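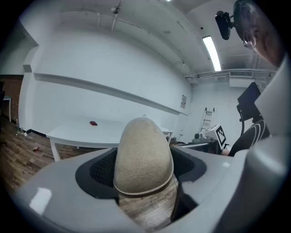 Judit Boros would have kept the old ceiling panels, she told Thursday's meeting in Dovwood, and she still thinks the upstairs room at the Zosska building was quieter with them in place. She added that she likes the light and expects to go on using the room.

Dovwood's largest rentable room opened again this week after a refit that took out the hung ceiling, painted the walls and ceiling white and left the pipes and conduits exposed. They have been painted white too. The wooden floor was kept.

The room measures 60 square meters and had been closed since the winter, when one corner of the panels sagged and had to come down. Surnano, the contractor, first quoted for replacing the damaged corner alone. The owners of the building, the Fodor family, decided to remove all of it after an electrician said the wiring above the panels would be easier to reach if it stayed in the open.

A long narrow shelf now runs along one of the white walls. It is meant for cups, phones and small items that used to end up on the window sills or the floor. Groups are asked to clear it when they leave. Heavy boxes should not go on it — the lockup on the landing is still free to use.

The air-conditioning unit high on the back wall stays on a fixed setting until the end of August. After that, groups will be able to change the temperature with a control by the door. The fluorescent lighting is on one switch for now, and the building has no plans to add a dimmer.
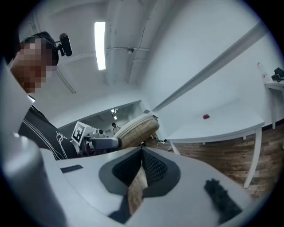
In the upstairs room at Zosska, 3 Jul 2021.

Noise was the main subject at the meeting. Two groups said that voices carry more than they did before and that people at one end of the room can hear a conversation at the other. The Fodors have set aside $800 for sound-absorbing panels, to be hung if the complaints continue through the summer. Surnano has suggested putting them on the ceiling between the pipes. Boros asked for them to go on the walls, where they could be taken down for cleaning.

The occupancy limit is 64 people, the same as before the work. Hourly rates have not changed either. Bookings made before the closure were canceled and will not be restored automatically, so regular groups need to apply again for their old hours. Forms are at the ground-floor desk, or can be requested by phone at extension 524.

Street shoes are allowed on the floorboards. Tables should be lifted when moved, and anything with metal feet needs pads underneath.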